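Stendis Textile Reuse Program
Interim progress report to the Lultura Fund
Reporting period: February to April

1. Status

Work packages 1 and 2 are complete. Work package 3 (wash durability) is in progress and is running 13 days behind the schedule in the grant agreement. The delay comes from a failed drain pump on the second washer at the Flonulholm site. The pump has been replaced. No change to the end date is requested.

2. Intake and sorting

Total intake for the period was 2915 kg of used household textiles, collected through the Flonulholm and Pappas drop-off points. Of this, 761 kg was rejected at first sort for mold, oil or heavy tearing. Rejected material went to the municipal contractor under the existing terms.

Accepted material was sorted by fiber content, then by weave. Plaids and checks are now held as a separate stream. Yarn-dyed checks keep their pattern on both faces and can be cut for reversible items, whereas printed checks cannot. Sorters had been mixing the two, and the work instruction was revised in March to require a look at the reverse side before binning. 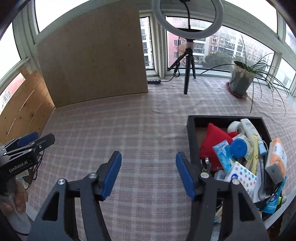 Pappas replied to the draft of this section that the separate stream takes up a full rack at their end and that they would prefer to bin checks with plain weaves until the monthly volume justifies the space. They also asked for the revised work instruction in large print. The large-print version has been sent. The rack question is open and will be settled after the May intake figures are in.

3. Wash durability

The test lot consists of 444 cut pieces, all cotton or cotton blend, each labeled with a heat-set tag. Pieces are washed at 60 degrees Celsius, tumble dried and measured for shrinkage along warp and weft. Results will be reported only when the full set of cycles has been run. Several tags detached during the early cycles and were replaced with sewn labels. Affected pieces keep their original numbers.

4. Budget

Spending is within the approved lines except for equipment repair, which was exceeded by the cost of the drain pump. The excess was covered from the transport line, as the agreement permits. Receipts are attached as Annex B.

5. Next period

Complete the remaining wash cycles.
Settle rack allocation with Pappas.
Begin trial cutting of reversible items at Flonulholm.
Submit the draft grading table to Lultura for comment by the end of June.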